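Sornodora Technical Institute
Hardware Laboratory: Desktop Computer Assembly

Gallery

The Hardware Laboratory supports the Institute's courses in computer assembly, repair, and component reuse. It occupies the ground floor of the Okonkwo Building and has 11 workbenches, all of which are available to enrolled students outside scheduled class hours. The laboratory was last refitted in May, when the storage area was enlarged and the benches were moved closer to the windows.

Work on the processor and its socket forms the second unit of the introductory course. Students learn to handle a processor by its edges, to keep fingers and tools away from the contacts, and to confirm the correct orientation before the part is lowered into place. The retention bracket is to be fully raised before any processor is brought near the board. Cases are placed on their sides for this unit so that the motherboard lies flat and every component can be reached from above.

The photographs on this page show a desktop tower open on the bench and the fixture used for holding small parts.

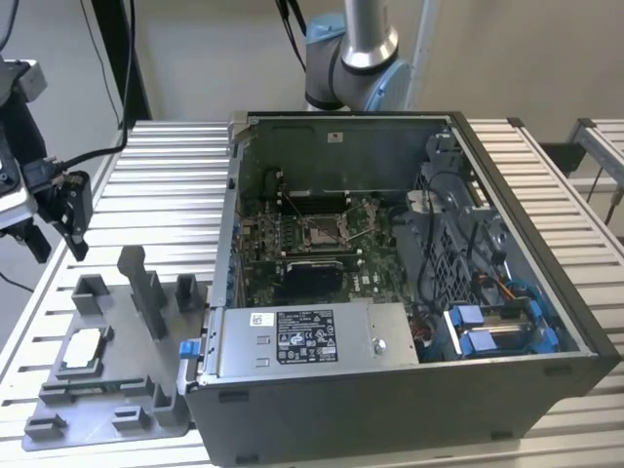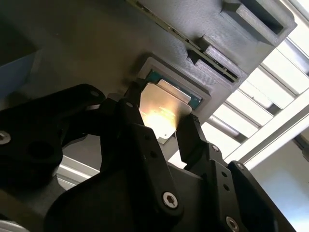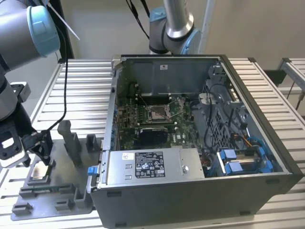 First and third photographs: desktop tower with the side panel removed and the CPU socket empty, its bracket raised. Second photograph: processor with a silver heat spreader seated in the gray 3D-printed fixture.

Collection and Loans

The laboratory keeps over 2,000 components for instruction, including memory modules, power supplies, drives, and processors of several generations. Most were received through the Brustov Equipment Fund, which passes retired office computers to technical schools in the region. Each item is inspected and entered in the Jaltton inventory system before it is released to the benches.

Instructors may borrow parts for classroom use for up to 35 days. Requests should be addressed to Gilmar Conceição, Laboratory Supervisor, and should state the course number, the parts required, and the intended date of return. Loans may be renewed 2 times. Processors are issued in closed trays and are to be returned in the same trays.

Visits

Groups from secondary schools are received by appointment during the academic term. Visitors are asked to leave food, drinks, and heavy coats in the lockers at the entrance. Questions concerning visits, or permission to reproduce photographs from this gallery, may be directed to Adalberto Paiva, Office of Public Programs.

Page last revised: Mon 24 August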